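From: Marcela Koubek
To: Machala Prints and Drawings list
Subject: Re: [Machala] Chalk drawings on feed sacks, what do we call them?

Urmas Kairys wrote:

> Dear all, I have been going back and forth on the Zetberg sheets and
> would like some opinions before the labels are printed. The seller
> had them down as "folk drawings," and the museum at Astero, which
> has a few by the same hand, says "self-taught." I don't love either
> one. She did have lessons, at least one winter of them, from the man
> who painted the shop signs. Also, does anyone know a safe way to
> store chalk on burlap? Mine shed every time I look at them.

Dear Urmas, and hello to everybody else,

What a treat to open my mail on a Monday and find a question I have opinions about! I'm sorry to be slow with them. We have had my sister's family staying, and the desk disappeared under coats for the better part of a week.

On the name, I would leave both words off the label. I know that sounds like dodging. But when I helped hang the winter show we had 11 drawings by a woman who had cooked in a school all her life, and we argued over "outsider" for so long that the printer called to ask if we still wanted the job. In the end we put her name, the years, and what she drew with, and I can't remember a single visitor asking which box she belonged in. They asked about the goats. She drew wonderful goats, all with their heads turned back as if someone had just called them.

If you want to mention the lessons with the sign painter, do it in the wall text, where you have room to say how long they lasted and what you think she got from them. I'd guess the lettering along the bottom of the larger sheets comes from there, wouldn't you? Those fat capitals with the little feet look like a shop front to me. I may be wrong, having seen only the scans you sent in February, and the lower corners were a bit dark.
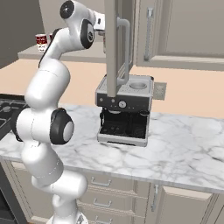 Urmas replied to me off the list that the capitals had bothered him too, and that he now thinks a second person may have added them later, as the chalk is harder and sits on top of the weave. He says I may pass that along. I find it a very interesting idea and would love to hear from anyone who has handled the Astero pieces in person.

Now, the storing. Please keep them flat, face up, and never under plastic, which pulls the chalk right off. I use deep trays with a window mat thick enough that nothing touches the surface, and one sheet to a tray, however tempting it is to double up. The Kodix boxes are fine if you can get them, but a set of 10 cost me more than 50 dollars in postage alone, so ask around first. I would not spray anything on them. My first teacher sprayed a whole portfolio and every blue in it went gray, and she was still talking about it when I knew her.

Do send better scans when you have them, and tell us when the show opens. I'd gladly make the drive.

Warmly,
Marcela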